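Shared workshop teaches a robot arm to strip old office computers

Tavdale, February 25, 2020

Members of the Irkine shared workshop in Tavdale are building a robot cell that can take apart discarded desktop computers, and they plan to have it working at the centre's repair and recycling days by September.

The project is called Toma. It started as a way of dealing with a storage problem. The workshop accepted a load of retired office machines last year, and they have been stacked along the back corridor ever since. Most are too slow to be worth giving away whole, but they hold memory, processors and drives that can be tested and put into better machines. Pulling them apart by hand is slow work and few members want to do it more than once.

The group bought its arm second-hand and has spent $2814 on the build to date. Of that, $693 went on the table and the rails, and most of the remainder on the arm itself. The budget does not include members' time, which has mostly been evenings.

The current work is on the processor and memory, the parts the group most wants to recover. A case is laid on its side with the panel off, and the removed parts go into a moulded grey tray with a place for each one. The tray keeps the parts in known positions, so the arm can go back to any of them without having to search.
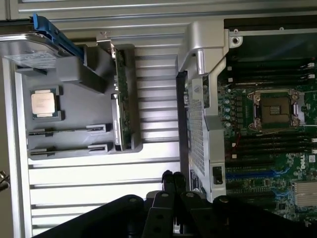
The tray was redesigned after the first trials. The earlier version had shallow pockets and no raised edges, and parts slid about whenever someone leaned on the table. The group is also writing out each job as a sequence of short moves, so that one step can be changed without redoing the rest. Members who have never programmed anything have been able to adjust steps after an evening's instruction.

Processors are the difficult part. The retention bracket has to be opened first, and the chip then has to be lifted straight up. A slight tilt can bend the pins in the socket, and a board with bent pins is generally scrap. The group practises on boards that have already failed testing, and a member stands by the stop button whenever the arm is moving.

Memory is more forgiving. The latches at the end of each slot have to be pushed back before the module will come free, and the amount of force needed varies from one computer to the next. Older machines can be stiff, and dust in the slots makes them worse. The group now blows out every case with compressed air before it goes on the table.

Screws are being left to people for now. A powered driver was tried in the early stages and set aside when it kept slipping off worn heads. A member takes off the side panel, disconnects the power supply and checks for anything loose before the arm gets its turn. The group expects to come back to the driver next year if there is money for a second tool.

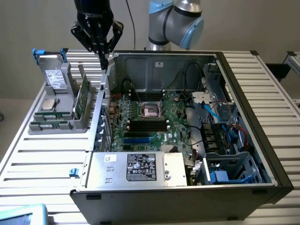
Some members doubt the work will pay for itself, and one told the workshop's last open evening that a person with a screwdriver could clear the corridor in a few weekends. The same member said the arm was still worth having if it taught people how to set up automation safely, and asked that the recycling days not be held up waiting for it. The group agreed to that, and hand dismantling will continue on the usual benches.

Bremard, a repair shop in the same street, has offered to test recovered memory and processors at no charge. It will keep a share of the working parts for its own low-cost repairs and return the others to Irkine. Anything that fails will go to the metal recycler with the empty cases.

The group has applied for a local grant of $600 to pay for a fixed guard around the table. At present the area is marked out with floor tape and the arm is limited to a slow speed. Workshop rules say the guard has to be in place before the cell can run during public hours, so the September date depends on it.

Plans for the tray and the table layout will be shared with other workshops once the measurements have been checked. The group says the tray suits only one style of case, and anyone using a different model should expect to change the pocket sizes.

Irkine members who want to help with the build can put their names on the sheet beside the tool store. Donations of old computers are on hold until the corridor is clear – keyboards, mice and monitors are not being taken either.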